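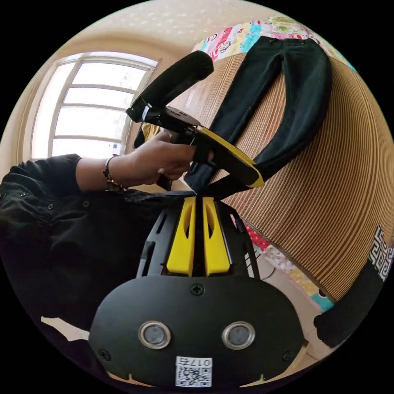 Saturday, equipment list

2 min read

Spent the morning on the order for the next stage. Unathi Mathebula wants the numbers before the end of March, and what I had was a page of notes with half the lines crossed out.

We want 20 pairs of hand-held grippers for the bedroom and laundry work. I first wrote 20 grippers and priced it that way, which was wrong, because the work is done with both hands and a single one is no good for trousers or sheets. Corrected that before lunch. The total went up a lot and I moved the second delivery into the next budget period to make room.

Drakus quoted for the full lot and Mahlangu quoted for the bodies only, with fingers sold apart. Mahlangu is cheaper on paper. Once I add the fingers and the shipping to Drerton there is very little between them, and Drakus will ship the labels already stuck on. I am leaning toward Drakus. Have not told either of them yet.

Spare fingers are the line I keep changing. I put down 56 and Sarmīte Jankauskaitė said to make it 60 so that the boxes come out even. Fine. They are small money next to everything else. She also asked for screws in a separate bag, labeled, since we spent far too long hunting for one last month. 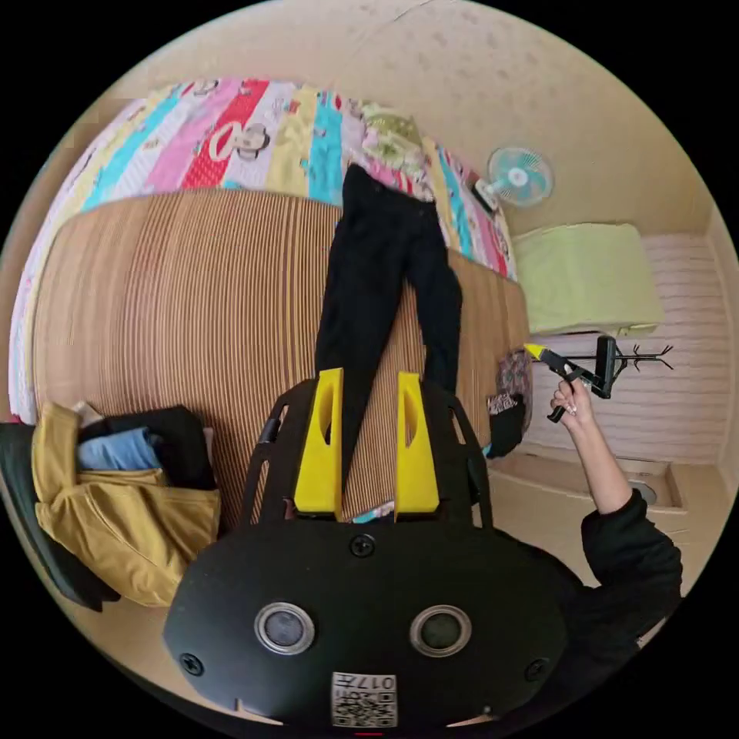 Batteries next. I had one charger per pair in the plan and Sarmīte thinks one between two pairs would do if people charge at night. I left it at one per pair. A pair that isn't charged is a lost day for whoever has it, and a charger costs less than the bus fare to go and swap one.

Storage cards, same size as before. Cleaning cloths, a box. Foam for the handles, two rolls, black if they have it. I forgot cable ties again and had to add them at the bottom.

The robot arm is still on the list for later and I have not given it a price. Unathi asked for a placeholder figure and I would prefer a blank. If I write a number down it will get treated as a promise. What I did put in is a day to go to Didgate and measure the room, because the door there is narrow and I don't know what size of table will go through it.

Rang Mahlangu about lead times and got the answering machine. Will try again Monday. 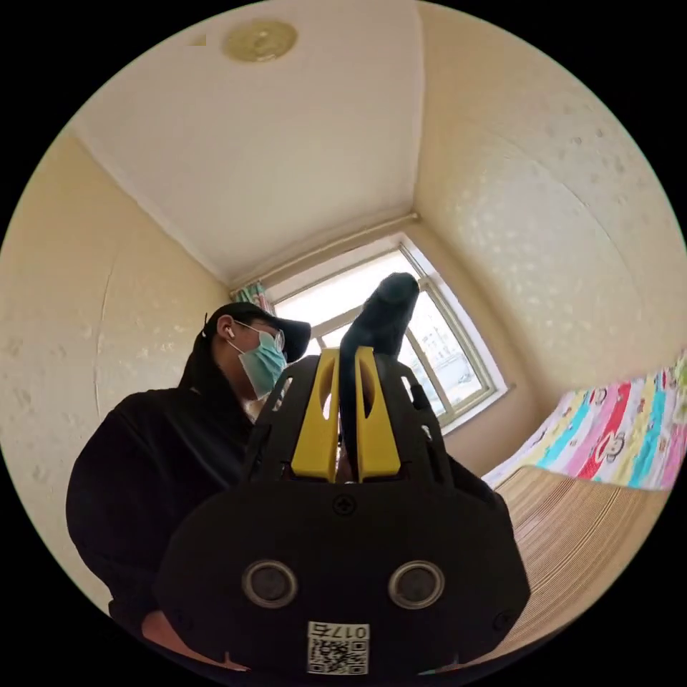 What do we do if the order comes late?

We start with the pairs we already have, working in shifts, and add the new ones as they arrive. The schedule has two slack weeks in it for this.

After that I typed the whole thing up clean and sent it to Unathi a little after four. Still open: insurance while the boxes are in transit, and who signs for them at Drerton. Also need a shelf. The old one is full of bedding.

Contact | Copyright, all rights reserved | Back to top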